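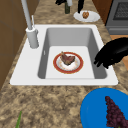
Simulation League: Frequently Asked Questions

Astlow Student Robotics Club
Last updated November 19, 2019

Who may enter the Simulation League?

The league is open to all enrolled students who have attended the club's introductory session in September. Students who joined after that date may enter with the written approval of the faculty adviser. Teams consist of two to four members. A student may belong to one team only.

Is a physical robot required?

No. All league work is carried out in the Sukora kitchen simulator, which is installed on the machines in the Brakent computer lab. Teams that also compete in the Hardware League must register for it separately.

What is this season's task?

The task is titled "Clear the Sink." A plate with food on it rests in the basin of a kitchen sink, and other dishes stand on the counter. The robot must lift the plate out of the basin and set it down on the counter with the food still on it. Moving another dish is permitted. Knocking one over carries a penalty.

Does the layout change between runs?

Yes. The sink, the counter and the stove remain fixed. The plates, the food items and the bottle are placed according to a scene number. Teams receive 41 practice scenes at registration. The scenes used for judging are not released in advance.

How is a run scored?

A perfect run earns 1000 points. Points are deducted for contact with the faucet, for food that falls from the plate, and for excess time. Each team completes 13 judged runs, and the average is the team's final score.

What happens if the food falls into the sink?

The run continues. The team may still earn partial credit for placing the plate, and the robot may attempt to recover the food if time remains.

May teams drive the robot by hand?

Teams may use the keyboard or a game controller to record practice runs -- up to 1225 recordings may be stored in each team folder. Judged runs must be fully automatic. Once a judged run has started, no team member may touch the keyboard.

Which programming languages are allowed?

Python is supported by the club's mentors. C++ may be used, but teams that choose it are responsible for their own setup. Published libraries are allowed, provided they are listed in the team's report.

Can we work from home?

The simulator may be installed on a personal computer that meets the requirements posted in the lab. Final code must run on a lab machine -- results from personal computers are not accepted.

What must be turned in?

Each team submits its code, a written report of no more than four pages, and a completed cover sheet. All files are uploaded through the Nyanda portal. Work sent by email will not be graded.

Whom do we contact with a question not listed here?

Questions may be left on the league message board in the Nyanda portal. Answers that affect all teams will be added to this page.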